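Tritia block-stacking benchmark kit – quick review

Posted in Reviews / Sim tools
By Nives Mazza

Short version: good, install is annoying, docs need work. Longer version below, written between runs so excuse the mess.

What it is. A sim task pack plus the training recipe from the Tritia paper, the one where the policy learns from its own failed rollouts. They relabel a failed attempt with whatever goal it did reach and throw it back in the buffer. Old idea. The new bit is how they pick which failures to keep – a small scoring net ranks them and the bottom of the pile gets dropped. Pack comes from the Drullari group, maintained by Gerardo Lo Presti, who answers issues fast. Credit for that.

Setup. Took me most of an afternoon. The requirements file pins an old physics build and the installer doesnt tell you, it just dies on the first reset. Pin it yourself before anything else. After that, fine. Ran on one desktop card, no cluster.

Tasks. 11 of them. Reach, push, the usual. Nobody is buying in for those. The one worth your time is the tall block task: small cubes, one big box, arm has to deal with height. Most stacking sets keep everything at table level plus a cube or two and policies get lazy, they learn one approach height and stick with it. The big box breaks that.
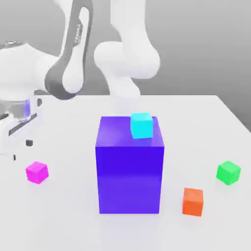 Tall block task, cyan cube on top of the box. Default colors.

Starting positions are randomized, cube angles too. You can turn either off in the config. I left both on.

Results. I trained 2 policies, same seed, one with the failure scoring and one with plain relabeling. Evaluated each on 1,410 episodes of the tall block task. With scoring: 1,012 successes. Plain relabeling was clearly worse, and most of its misses were the arm coming in too low and hitting the side of the box. The scored one still does that sometimes but far less. So the main claim in the paper holds up for me, on this task, one seed. I'd want more seeds before I put it in a slide.

On push I saw no difference at all. Paper sort of admits this in the appendix.

Versus Durkex. I used Durkex for the past year and it's easier to get going, better viewer, nicer plots. But its stacking tasks are too easy now, everything I try saturates. Tritia is harder in a useful way. If you're teaching a class, Durkex. If you're comparing methods, this.

Gripes:
Success check is strict on position and doesn't look at orientation at all. A crooked cube counts the same as a square one. Should be an option.
Logging writes a file per episode. Per episode!! Turn it off.
Scoring net has its own learning rate burried in a nested config. Default is too high, mine blew up twice untill I cut it.
No real robot scripts. Readme says November. We'll see.

Renders are clean, plain background, which is nice for figures and bad if you care about vision transfer. I trained from state so it didn't matter. The Benavides texture add-on is supposed to work with it – haven't tried.

Would I keep using it? Yes, for the tall block task mainly. Four out of five. Will update when the multi-seed runs finish.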